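besico-pencup-faults

README / data card, last edit 2026-08-17 by Ostap Hordiienko
Status: usable with care, read KNOWN BAD first

What it is
Logs plus video from the Besico cell, pick-and-place on a bare white table. 400 episodes total. 22 of them ended in a fault and are kept on purpose, in the folder faults/. Don't merge them into train. Somebody did that in May and the policy learned to stop halfway.

The fault
Wrist drops out of comms for a moment during a move, controller holds last pose, gripper command never lands. Arm just hangs there. No e-stop, no beep, UI stays green. That last part is what bothers us. An arm that looks idle and isn't is a hand injury waiting to happen.

Best guess is the cable run to the gripper. It loops out wide before it comes back to the wrist, and the faults cluster on moves with a lot of wrist roll. Swapped the cable once, got fewer faults, didnt get zero. Eimear thinks the connector, I think strain. Both open.

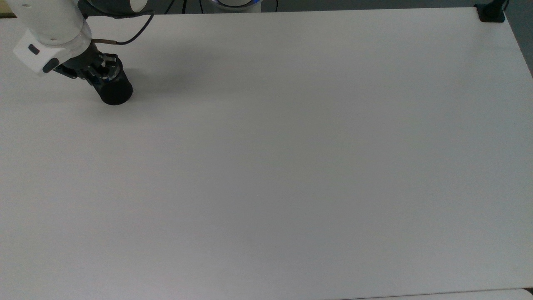 Gripper just above the table, wrist camera side view not included in v1.

Safety rules for anyone reproducing
- hold = live. Treat a stopped arm as powered until the controller says disabled.
- hit the stop before you reach in, every time, even to move a pen
- one person at the keyboard, same person calls "clear"
- do not restart the gripper driver from the UI. It can replay the last command. Use the Pavliuk script, it flushes the queue first
- wait 16 seconds after the flush. Yes it's long.

KNOWN BAD
Timestamps in faults/ drift after the dropout, up to 55 ms by the end of the longest one. Align on the joint log, not on video.
Some fault episodes have no gripper state at all. Field is empty, not zero. Your loader will probably read zero. Check.
Success labels were set by hand and the early ones are sloppy. Relabeling is half done.
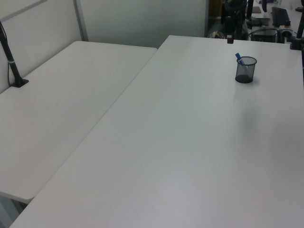 The cup tasks are where most people will want to start, since the labels there got a second pass. Mesh is a pain for depth, you get holes and the odd phantom point behind the wall of the cup. We left the depth raw. Filter it youself, and write down what you used.

Splits
train, val, faults. Split by session, so no session shows up in two places. Gosier sessions are all in val.

Not done
Watchdog on the wrist link. Eimear Nic Giolla has a branch, untested on the Sutunham controller. Until that is merged assume the green light means nothing.

Contact
Ostap for data, Eimear for hardware. Open an issue, please dont email zips.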